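Brarnley Prison to open evening visits for people on remand

New sessions start in June after consultation with families 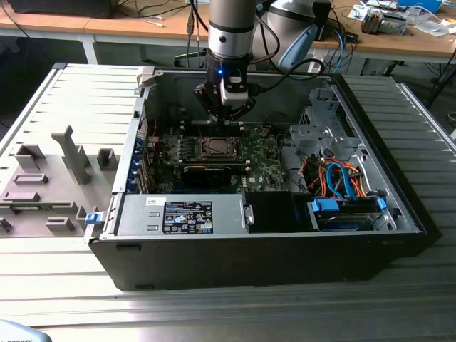 Getting there for two in the afternoon means losing a day's pay every time, one relative wrote in reply to the consultation, adding that an evening visit "would let the children come after school as well".

People held on remand at Brarnley Prison will be able to receive visitors in the evening from June. The sessions will run from 5.30pm to 7pm and will be added to the present afternoon timetable, which stays as it is.

The change follows a consultation run by the Olteanu Trust, which provides the family support service at the prison. It received 529 replies from relatives, friends and legal representatives. Of these, 429 were in favour of evening sessions. The other 100 were either against or gave no view. The most common concern among those against was the last bus back to Zanholm, which leaves before the visits end.

The trust has agreed a later return service with the bus operator for the first six months. It will leave from the main gate at 7.20pm and stop at Zanholm railway station. Visitors will pay the normal fare.

Each person on remand may have two evening visits a month. These count towards the existing allowance. Up to three adults may attend each visit, and children under 18 must come with an adult. Visitors should bring photo identification and arrive by 5pm to allow time for searches. Anyone arriving after 5.30pm will not be admitted.

Bookings open in May, by telephone or at the visitors' centre. Callers will need the prisoner's number and the date of birth of everyone attending.

Legal visits are not affected. Solicitors should go on using the morning slots and the video link rooms.

People serving a sentence are not included at this stage. The trust and the prison will look at attendance at the end of the year before deciding whether to extend the sessions.

ENDS

Notes to editors

The Olteanu Trust is a registered charity. It runs the visitors' centre at Brarnley Prison and a helpline for prisoners' families.

A summary of the consultation replies is available from the trust's press office on request.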